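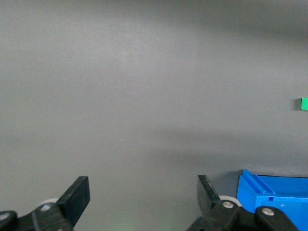

The gripper over the gray table, pads angled in toward each other, with the blue bin tucked in on the right.

I got a few messages after my last page asking how I keep my little arm going in the workshop, so I'm finally writing up the gripper part. It's the bit that gets the most abuse and (in my house anyway) the least attention. I run a secondhand Gurkitz arm on a bench by the window, and it picks up small things and drops them in bins all day while I do other stuff.

Start with the power off. Pull the plug too, don't just hit the switch! I let mine sit for a few minutes before I put my fingers anywhere near the links.

Cleaning the pads. The flat black pads on mine pick up a film, and then cubes start sliding out sideways and you spend an evening blaming the software. I wipe the faces with a lint-free cloth and a bit of rubbing alcohol. If they still feel slick, I go over them very lightly with 600 grit paper, dry, a couple of passes in one direction. Go easy. I once got carried away with a coarser sheet and rounded off a corner, and that pad never held anything thin again.

Rollers. Mine has a pale roller tucked in next to each pad. Spin each one with a fingertip. If it drags, look for hair or thread wound around the ends, and pick it out with tweezers. No oil on these! It creeps onto the pads and you're back to wiping. I used to dab a little on anyway until Idris Morgan, who sold me the arm, saw me doing it and made a face.

The bolts. You'll want to check every silver bolt head on both fingers, and do the left and right the same way so you don't lose track. I put a tiny paint-pen line from the bolt head onto the link when I first set mine up, so a quick look tells me if one has turned. Snug is enough. If you crank them down, the joint binds and the finger closes late on one side, and then everything you pick up gets shoved over before it's gripped. Ask me how I know.

Setting the tips. Close the fingers slowly on a piece of plain printer paper and tug. You want the same pull on both pads. If the paper tears out of one corner, that pad is sitting crooked, so loosen it, let it settle flat against the other one, and tighten again with the fingers closed. This is fiddly and I usually need two goes at it.

Table and bin. A plain matte top is great under an arm because there's no glare and you can spot a small bright cube straight away. Brush it off before you start, crumbs and all. For the bin, I stick two strips of painter's tape on the table where its edges go, so it ends up in the same spot after I've emptied it. Then I run the arm slowly over the rim once with nothing in the fingers, watching the lower links more than the tips. Those links stick out farther than you think and they're what will catch the bin first.

How often? I wipe the pads before every long run and do the bolts and rollers every 6 weeks. I started keeping notes on a card taped under the bench back in February, and it has saved me a lot of guessing. The spare pads live in an old mint tin in the drawer, along with the tweezers and the paint pen.

Next time I'll do the cable, which rubs on mine right at the wrist and needs a better clip than the one I've got.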